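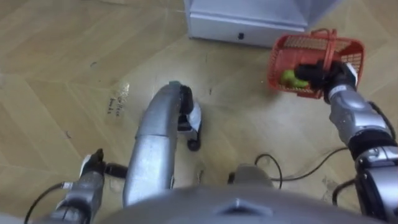 Altix Remote Operation Team

How to record the basket task by remote control

Before you start, put the red basket on the floor, a little to the right of the white cabinet, with the green piece inside. Check that the handle stands up. Move the cables away from the wheels of the base.

1. Bring both arms low and close to the body. Every recording must begin in this pose.

2. Start the recording and wait until the counter shows 60.

3. Move the right gripper slowly above the handle. Close it only when the fingers are on both sides, and then lift.

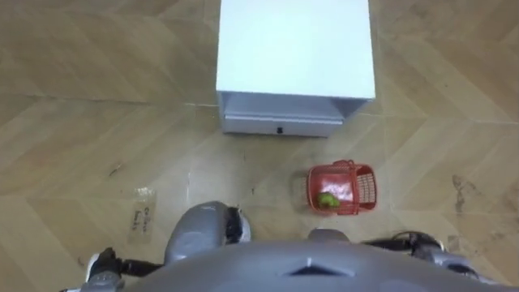

Please keep the left arm still during the whole lift, also when you feel you could help with it. In our first set of 400 recordings many people moved it without need, and the robot learned this habit too.

4. Hold the basket for a moment, put it down and open the gripper completely before you go back.

If the handle slips, do not stop. Try again in the same recording and write "second try" in the notes. Awuor Rugemalira reads all the notes before training. We have now nearly 1,000 good recordings and we need 1,620.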